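Cómo dividir y trasplantar hemerocallis a principios de primavera

Las hemerocallis, o lirios de día, aguantan casi todo: suelos pobres, veranos secos y jardineros que se olvidan de ellas. Lo que llevan peor es el exceso de compañía. Al cabo de unos años la mata se cierra, el centro se queda leñoso y las flores salen más pequeñas y concentradas en el borde. Cuando eso ocurre toca dividir.

En esta guía explico el método que uso en mi jardín de Stundmont, con suelo arcilloso e inviernos largos. En zonas más templadas se puede adelantar el trabajo unas semanas. 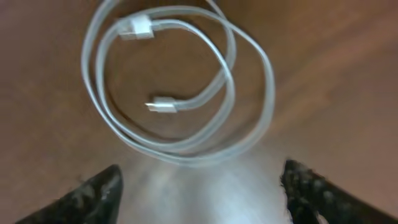 Jardín > Vivaces > División y trasplante

Cuándo hacerlo

El mejor momento es cuando los brotes nuevos asoman unos centímetros y todavía no han abierto el abanico de hojas. Aquí suele ser en marzo. Este año empecé el 26 de marzo, con la tierra ya deshelada y después de varios días sin lluvia.

También se puede dividir al final del verano, cuando ha pasado la floración. En ese caso hay que contar con riegos más frecuentes y dejar tiempo para que las plantas arraiguen antes de las heladas. No conviene hacerlo en plena floración: la mata sobrevive, pero pierde los botones y al año siguiente florece poco.

Material

Horca de jardín de dientes planos
Pala de filo recto
Cuchillo viejo de sierra o un serrucho de poda
Cubo con agua
Compost maduro
Etiquetas y lápiz
Alcohol para limpiar las hojas de corte

La horca es preferible a la pala para levantar la mata, porque corta menos raíces. La mía es una Urico de mango largo y lleva muchos años de servicio. Para arcilla compacta va mejor un modelo de dientes gruesos.

Paso a paso

1. Riegue la mata la tarde anterior si el suelo está seco. Si está encharcado, espere. Trabajar la arcilla mojada la apelmaza y luego cuesta toda la temporada recuperarla.

2. Retire las hojas secas del año pasado. Salen tirando de ellas con la mano.

3. Clave la horca a 20 cm del borde de la mata y haga palanca. Repita alrededor de toda la planta hasta que se mueva. En ejemplares viejos hacen falta dos o tres vueltas.

4. Saque la mata y póngala sobre una lona. Sacuda la tierra suelta y, si no se ven bien las raíces, lávelas con la manguera a poca presión.

5. Busque las separaciones naturales entre los abanicos. Muchas veces se abren tirando con las dos manos. Cuando el centro está muy apretado, corte con el cuchillo de arriba abajo, limpiando la hoja entre una planta y otra.

6. Deje al menos 2 abanicos en cada división. Las de un solo abanico también prenden, pero tardan más en florecer. Yo las reservo para macetas.

7. Tire la parte central si está hueca o blanda. Recorte las raíces rotas o podridas y conserve las más gruesas y firmes, que son las que almacenan agua.

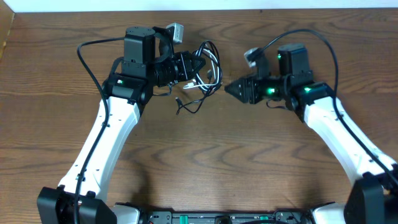

8. Meta las divisiones en el cubo mientras prepara los hoyos. Pueden quedarse ahí un par de horas. Si la plantación se va a retrasar, envuélvalas en papel de periódico húmedo y guárdelas a la sombra; así aguantan hasta 7 días sin problemas.

9. Cave un hoyo el doble de ancho que las raíces y forme un montículo de tierra en el fondo. Apoye la planta encima y reparta las raíces alrededor, hacia abajo.

10. Rellene con la misma tierra mezclada con una palada de compost. La corona, es decir, el punto donde las hojas se unen a las raíces, debe quedar a 2 cm bajo la superficie. Más hondo florece mal.

11. Apriete con las manos y riegue despacio hasta que no queden bolsas de aire. Si la tierra baja, añada un poco más.

12. Ponga la etiqueta antes de pasar a la siguiente. Sin flor, todas las variedades se parecen mucho.

Distancia entre plantas

Para las variedades grandes dejo medio metro. Las enanas pueden ir algo más juntas. El primer año el macizo se ve ralo, y la tentación de apretar es grande, pero se llena solo. Mientras tanto se pueden sembrar caléndulas o alisos en los huecos.

Cuidados después del trasplante

Durante el primer mes, riegue cuando la capa superior esté seca al tacto. Después basta con un riego profundo por semana si no llueve. Un acolchado ligero de corteza ayuda, siempre que no toque la corona.

No abone enseguida. El compost del hoyo es suficiente hasta el verano, y un exceso de nitrógeno da mucha hoja y pocas varas.

Es normal que las hojas exteriores amarilleen. Se quitan y listo. Si lo que amarillea es el brote central y se desprende con facilidad, desentierre la planta y revise la corona: cuando huele mal y está blanda hay pudrición, y lo mejor es desecharla y no replantar hemerocallis en ese sitio.

Una nota sobre las variedades

No todas crecen al mismo ritmo. En mi jardín, «Katene», de flor color albaricoque, pide división cada tres o cuatro años, mientras que «Dredska», más baja y de un rojo oscuro, lleva bastante más tiempo en el mismo sitio y sigue floreciendo bien. Mire la planta antes que el calendario —si el centro está vacío o las varas salen cada vez más cortas, es hora de sacar la horca.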